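Visit report: gripper trials at the Zistier handling lab
Aug 25, 2020

Gaurav Srivastava and I spent a day at Zistier to see their produce handling setup before we commit to a gripper for the sorting cells. Kusum Goel met us at the door and took us straight to the lab on the second floor. We skipped the company presentation, which we had already seen as a PDF.

The lab has four benches, and each one runs the same arm and the same controller. Only the gripper and the camera change from bench to bench. Kusum said they set it up that way after a year of arguing about whether a bad result came from the fingers or from the arm.

Bench one had the Oltow parallel gripper with flat metal jaws. It is quick and it repeats well. On boxed goods we had no complaints. On soft fruit it left marks at the default force setting, and when Gaurav turned the force down it began to drop the heavier pieces. The window between the two is narrow, and it would need a separate setting for each product. Harish Rajput from our packing side had warned us about this one before we left.

Bench two had the Flosent gripper, with molded fingers that wrap around the part. It was slower to close but took whatever we handed it, including a bruised pear and a roll of tape. The fingers wear. Zistier changes them every 3 weeks at their rate of use, and a pair takes 2 screws and a few minutes. I did it myself without reading the instructions. My main worry is cleaning, as there is a groove behind each fingertip that collects dirt and can't be reached with a cloth.

Bench three was a suction cup on a short wrist. We gave it little time. It needs a smooth surface and we don't have many of those.

We also compared two camera positions. The fixed overhead camera gives a steady view of the whole bench, but the arm blocks it at the worst moment, right before the pick. The wrist camera sees the part all the way in, at the cost of a longer cable run and more time spent on calibration. Pushpa Gautam, who looks after the vision software, prefers the wrist camera for anything long and uneven. She showed us her error log for both. Most of the overhead misses were on the angle of approach, and few were on position.

After lunch we moved to bench four for picks from dishes. Kusum's team added these because a rim changes everything: the fingers have to come in from above, and a wide gripper hits the edge. Glass is hard on the cameras too. It throws glare, and the depth reading drops out near the rim.

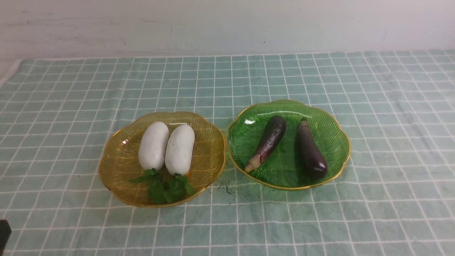
We ran 40 picks in this session and logged 19 of them as clean, meaning no contact with the dish and no second attempt. Eggplant is an awkward shape for flat jaws. The skin is slick, and if the grip is off center the whole thing swings. Vikas Joshi, who ran the controller, got better results by closing slowly for the last stretch and waiting a moment before the lift. That change cost time on each pick, and I would accept it. Leafy herbs are still a problem for every gripper they own, and Kusum did not pretend otherwise.

The controller itself is fine. The teach pendant menus are deep - it took Gaurav several screens to change a speed - but the saved programs load fast and the error messages are readable. The Chmielewska unit we use at home has a better pendant and worse messages.

Open points for us:
Price and lead time for spare Flosent fingers.
Whether the groove can be sealed or ordered without.
A longer run with the slow close, on our own products.
Cable routing for the wrist camera on the shorter arm.

Gaurav is sending Kusum our product list this week, and Pushpa has offered to share her calibration steps.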